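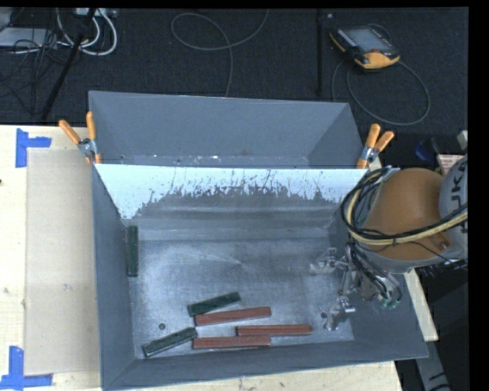 Dodance is back for season 2 and I'm so happy!! The premiere ran 90 minutes and I didn't check my phone once. The new Horkier set is all blue-grey, like the sheet metal on those two open bins, and it looks great on a big TV.

Search shows Go
Home Shows Recaps Forum
April, by woteofan

Also, the Agbenyega twins finally share a storyline! I've wanted this since the pilot.

The rooftop dance set to a song from 2000? Perfect. Rewatching tonight, come yell with me.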